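Ticket 863
Snack sorting cell: left gripper closes early and reports a good grasp with nothing held
Status: Pending customer
Priority: Normal
Site: Brirnwood, Nomura cell
Opened by: Miyuki Sugawara
Opened: Fri 21 November

Miyuki Sugawara wrote:

We sort wrapped snacks from the table into clear plastic bins. The left gripper has started closing before it reaches the package. It then lifts, travels to the bin, opens, and the log shows a completed pick. The package is still on the table. The right arm runs the same program and does not do this.

No error is raised, so the cell keeps going. We only noticed because the count on the screen said 412 and the bins clearly held less. I have stopped the left arm and left the right one enabled.

What I tried before writing:
Restarted the controller. No change.
Wiped the fingertips and checked for play in the joints. Nothing loose.
Ran the open/close test from the service menu. Passes every time.
Swapped the package type. Soft bags are mostly fine. The long bars in shiny wrappers are the worst.

Kakdale Support wrote:

Thanks, that is a good list. Please send the value of grasp_min_width for both arms. Also, does it happen at the same time of day?

Miyuki Sugawara wrote:

Left arm is 0. Right arm is 11. I didn't know they were different. The left one was replaced in April and I suppose it came with the default.

I hadn't thought about time of day. Going by the log, it is mostly mornings. The windows are on the left side of the cell.

Kakdale Support wrote:

Then there are two separate problems.

1. With grasp_min_width at 0, the gripper accepts a fully closed hand as a good grasp. That explains the false count. Set it to 11 to match the right arm, save, and power cycle the arm. A restart of the controller alone does not reload this value.

2. The early closing looks like bad height data. A glossy table and foil wrappers both reflect the windows and the ceiling lights, and the height estimate comes out too high. The raised ends of the wrappers make it worse. Put a matte mat under the pick area and lower the exposure setting on the left side to 60.

Please do step 1 first and run it without changing anything else, so we can see the real failure rate. Keep hands away from the table while the arm is enabled. An empty grasp will now trigger a retry, and the arm goes back down without a pause.

Miyuki Sugawara wrote:

Step 1 done. Empty grasps are now logged as failed and the arm retries, as you said. It gives up after the third try and moves on to the next package. The count matches the bins again.

It still closes early on the bars. The mat is on order from Fesico. I have set the exposure but would prefer to test both together. Left arm stays off until then. Table and bins attached.

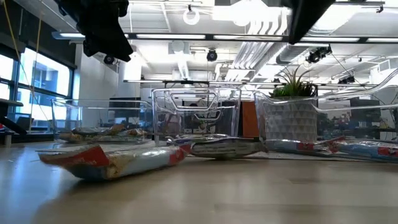

Photo: Brirnwood, Nomura cell / attached to ticket 863

Kakdale Support wrote:

Received, thank you. Leaving this open until the mat is in. Please include the left arm log from a morning run when you reply.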